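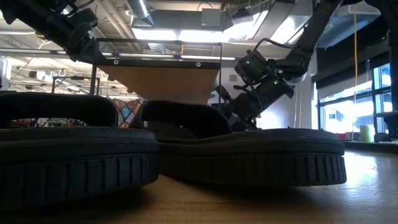 Notes from the two-arm build, shop side. Add yours at the bottom, don't rewrite mine. - Rafia

**Table first**

Bolt the arms down before you do anything clever. Clamps creep. We ran on clamps for the first week and every saved position drifted a little more each night. Now it's through-bolts with big washers underneath and a dab of threadlocker. Check them Wednesday when the shop opens, quarter turn if needed, no more.

Put a level on the table, then on each base. Shim the base, not the table legs. Folded soda can works fine as a shim.

**Cables**

- Leave slack at every joint. Move the arm by hand to the worst pose it'll ever see, THEN tie the cable.
- Loop over the top of the elbow, never under. Under gets pinched.
- Velcro, not zip ties. You'll be back in there.
- Label both ends. Masking tape and a marker. Label says which arm and which joint, not "this one"
- Power and signal on seperate sides if you can manage it. We had one arm twitching for days and it was the power brick cord lying right along the data line.

**Grip pads**

The bare fingers slide off anything rounded. Things that worked, best first:

1. Bike inner tube, cut flat, glued with contact cement. Rough up both sides, let it go tacky, press, leave overnight
2. Shelf liner, the rubbery kind. Good for a week or so, then it sheds
3. Hot glue dots. Ugly. OK for a demo

Wipe pads with rubbing alcohol before each session. Dust kills grip faster than wear does.

**Shoes (the tidy-up job)**

The plan is a pair that goes from anywhere on the table to side by side, toes the same way. Tips so far -

Sandals are easier than sneakers. Go for the strap, one finger through the opening, lift slow. Pinching the sole edge works too but it tips when the sole is thick.

Start with them apart. Overlapping is hard mode, save it. When one sole sits on the other, slide the top one clear first and then pick.

Dark shoes need more light. Black strap plus black sole and the software sees one blob. Aim a lamp low from the side so the edge shows. Watch the window too: in August the sun hits the table late afternoon and you get a hot spot that wipes out everything near it. Cardboard over the glass, or just work mornings.

Clean the soles. Grit ends up in the finger joints and you wil be picking it out with a toothpick.

**Speed**

Run everything at 17 percent until it's gone right ten times in a row. Then creep up. Demetrio went straight to full and put a finger through a cereal box, which was fine, but it could've been the table.

E-stop within reach of whoever is standing closest. Not whoever is typing.

**Saving your work**

Name files by task and try number. Gerardo's folder had 1,488 runs in it all called "test" and we threw out nearly the lot. Keep the bad runs, but in their own folder with one line on what went wrong ("missed strap", "dropped short").

Back up before updating the Brorus controller. It forgets the zero positions. Write those down on paper too, taped inside the parts cabinet door.

**Odds and ends**

- Motors too warm to keep a hand on = stop, fan, ten minutes
- Grease the base bearing lightly. Too much and it throws a line on your shirt
- Stripped screw: rubber band between driver and head, push hard
- Spare fingers are printed, 59 cents of filament each, so print a batch and quit babying them
- M3 screws live in the muffin tin. Put them BACK in the muffin tin
- Arms parked and power off before you sweep

Abilio - parking pose needs the elbows higher on the left one, it brushes the table on the way down. Haven't fixed it yet.

Ebuka - borrowed the small hex set, back Wednesday.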